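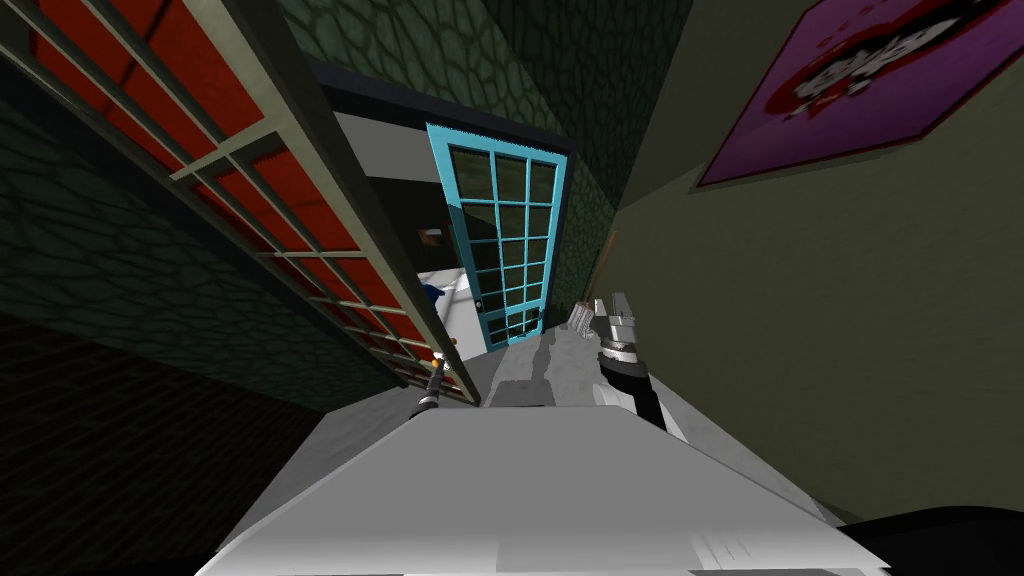

Simulated corridor, view from the robot's head. Red-panelled door open on the left, teal door at the far end.

From: Raluca Cârstea
To: Lencho users list
Subject: Re: [lencho-users] Door episodes: head roll, and which hand to log
Date: 11th September

Mogens Holst wrote:

> We have been replaying the corridor set you put up last month and have
> two questions before we train on it.
>
> First, a good part of the head view is rolled, so that the walls lean
> over and the corridor runs up the picture at a slant. Is this the
> operator's head, or has the camera mount been given a wrong rotation
> in the scene file? Our loader (Wurkirex, current branch) assumes level
> and crops the bottom third, which loses both hands in some episodes.
>
> Second, the action stream has both arms moving all the time, including
> during stretches where only one of them can be doing anything useful.
> Is there a flag for the working hand? If not, is the intention that we
> derive it ourselves?
>
> Also, 1,808 episodes in the index but the notes say 2,000. Which?
>
> Mogens

Mogens,

Taking these in order.

Head roll. It is the operator. The head link follows the headset in all three axes and we do not filter roll out. The mount rotation in the scene file is correct; you can check it by loading the first step of any episode, where the operator is asked to stand level before recording begins. After that they look wherever they need to look. With doors this means down and over to one side, as the part they care about is often the gap between the fingers and the door, and depth is hard to judge from straight above.

The still at the top is a fair case. The left fingertip is next to the bottom rail of the red door, the right gripper is to the right of the floor strip pointing towards the teal door, and the large white surface takes up most of the lower part. If you crop the bottom third of a view like that you keep the walls and the poster and throw away a good deal of what matters. I would not crop at all. If you must have a level view, use the head quaternion in the step record and rotate back before resizing, then pad the corners. Do not estimate roll from the wall edges. We tried it with Usard, and an open door supplies plenty of straight lines that have nothing to do with the wall.

Working hand. There is no flag and I would prefer not to add one. Both arms are driven from the two hand controllers for as long as the clutch is held, so the idle arm carries whatever the operator's idle hand is doing. Some of that is drift. Some of it is the operator moving the arm clear of the frame of the door, and a policy that never learns to do this will catch the door with its elbow. An early version of the set had the idle arm frozen in post-processing and the trained policy did just that, on more than 200 trials.

What you can do is use the clutch channel, one value per arm. If the clutch is open, that arm's target is held and the action can be masked. If it is closed, treat the motion as meant. Operators were told to open the clutch on an arm they did not want to move. They did not always remember, and the older episodes are worse in this respect than the newer ones.

Gripper values are commanded width, not measured. With a door rail between the fingers the two differ. The measured width is in the state record under the same name.

Episode count. 2,000 were recorded and 1,808 are in the index. The rest were withdrawn for one of two reasons: the base had been moved by the keyboard while the arms were clutched in, which gives a jump in the hand targets, or the operator's tracking dropped out for long enough that the hand pose was being extrapolated. The raw files are still on the Dramow server if you want them for testing a filter. Please do not train on them. I will correct the notes.

Two further points, not asked but likely to come up.

The wall textures and door colours are drawn at random when the scene is built, and the seed is in the episode header. Split by seed if you want held-out rooms. Splitting by episode number will leak, as operators did several runs in a row in the same room before changing over.

Time stamps on the head pose and on the hand poses come from different clocks up to format version 3. The offset is constant within an episode and is written in the header as head_offset, in seconds, to be added to the head time. The Wurkirex loader ignores it. This matters little when the operator stands still and rather more when they turn to follow a door. A patch is attached - it is short, and I would be glad if someone on your side could look at it before I send it upstream.

The next batch is planned for December, with the same rooms and a shorter clutch travel.

Raluca

--
Raluca Cârstea
Lencho teleoperation data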